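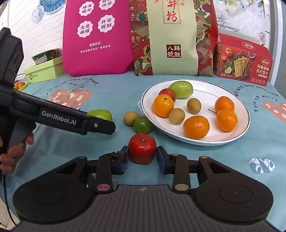 Ticket 668 – Break room table, fruit and tablecloth
Site: Hundau
Status: Open, waiting on supplier
Priority: Low (was Normal)
Opened: 18th September

Problem as reported:
Printed tablecloth won't lie flat. Fold lines still in it from the packet. Round fruit wanders off toward the low side if it's put straight on the cloth. Also a sticky patch, and the plate is too small for a full Ballton delivery. Three complaints in one, sorry, could be split.

Log

8:40
Checked table first. Level on it both ways, fine. Feet fine. So it's the cloth or the floor mat, not the table.

8:55
Took the cloth off, shook it out, put back. Folds still there. Care label says cool iron on the back only, print side down. No iron on site. Asked Calteo desk if they have one. No reply yet.

9:20
Sticky patch: warm water and a drop of dish soap, blotted. Don't scrub, the lettering on the last cloth came up when somebody did that in April. Patch gone I think, will look again when its dry.

10:05
Fruit back out. Tried it in a heap next to the plate, oranges on the outside and the little ones tucked into the gaps. Bigger stuff blocks the small stuff, simple enough.

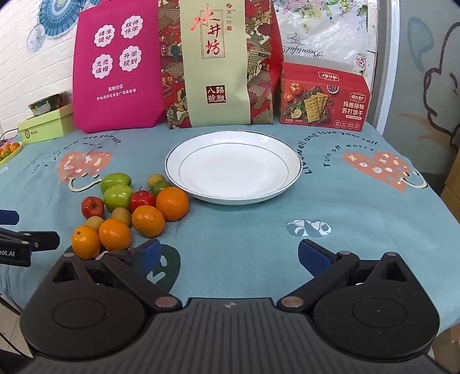
Fruit piled on the cloth, plate left empty.

10:30
Heap holds. Bumped the table with my hip on purpose, one orange shifted a bit, no more. Gift bags can stay at the back, not in anyone's way, and they're not part of this ticket.

10:45
Plate. The one we've got is the round white with the thin dark rim. Good plate, shallow though. Anything oval wants to slide off the side. Looked at the Říha catalog for something deeper:
– bowl, 600 g, price 900, too heavy to keep moving
– footed dish, price 668 (yes same as the ticket number, not a typo)
– wide tray, out of stock
Leaning to the footed dish. Need an OK for the money before I order.

11:15
Calteo replied. They have an iron but it's at the other building. Can send it over with the next van. Said yes please.

11:40
Question came in on whether the mixed box should be sorted by kind. My answer – no need, but keep the longans where people can see them, they get lost under everything and then somebody finds one a week later behind the radiator. Soft fruit on top, mangoes and hard apples at the bottom or the side.
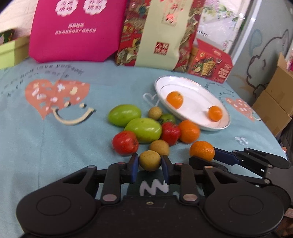
Same goes for tangerines, they mark easily so don't put them under anything heavy. If the delivery is too big for the table leave the rest in the box with the lid off. Not in the fridge, the fridge has its own ticket.

13:10
Rechecked the patch. Dry, not sticky, faint ring if you look for it. Calling that part done.

13:25
Cloth again. Weighted the corners with table clips from the drawer, the metal kind. Helps at the edges, middle fold is still proud. Iron is the real fix. Please dont pull it tight and tape it underneath, the tape takes the finish off the table top.

Open items
Iron from Calteo – waiting
Footed dish from Říha – waiting on OK
Ballton order – asked them to drop to the 9 kg box until the dish is here, not confirmed

Closed items
Sticky patch
Table level check

Will update when the van's been.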